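Open day at Wonham – anybody else go?
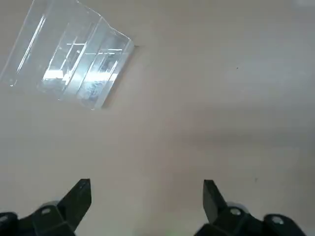 precious_barredo wrote:
Which hall were you in? I got there after lunch and they were only letting 30 people at a time into the back one, so I spent most of my visit looking at conveyors.

lraptis wrote:
Back hall, right by the windows! I got in at opening and pretty much camped at the Trikine table. They had the arm working with clear packaging, and you could write down a guess before each try, pick or miss. I was terrible at it. I kept betting on the easy-looking ones and losing.

My favorite part was the guy running it letting us ask anything. I asked why clear plastic is such a pain and he said the camera at the wrist mostly gets glare and whatever is behind the part, so it has to work from edges and shadows. Makes sense once you look at what the thing has to go on.

rbaudry wrote:
I was there too and I came away a lot less excited than you. One part at a time, lots of bare table, no hurry. Our line at work runs mixed trays all shift and half of it is shiny. Show me that and I'll clap.

lraptis wrote:
Sure, but it's an open day, Romain. There were kids there. I'd rather see one slow pick I can follow than a cage going full blast behind glass with a sales video on top.

rbaudry wrote:
Fair about the sales video. But I asked for a success rate and got "it depends on the part." I asked three different ways.

Charito_A wrote:
It does depend on the part though? We tried a Lumbao setup in February with suction cups and it was great on flat lids and hopeless on anything with ridges, the cups just leaked. Went back to fingers for those. If somebody had given me one number for all of it I wouldn't have believed them.

precious_barredo wrote:
Did they say anything about price? There was a sheet at the front desk but they ran out.

lraptis wrote:
No price on mine, just floor space and power. I can scan it tonight if you want – it's 4 pages and one of them is a map of the parking lot.

precious_barredo wrote:
Yes please! Skip the map lol

jdumlao wrote:
Wekum is doing a similar thing on Tuesday, September 1, 2026. Sign-up is free but capped at 50, and they told me on the phone you can bring your own parts for the arm to try. Romain, bring one of your awful trays.

rbaudry wrote:
Oh, I'm bringing two.

Charito_A wrote:
Signed up. I'll have a bag of the ridged ones with me if anybody wants to borrow some.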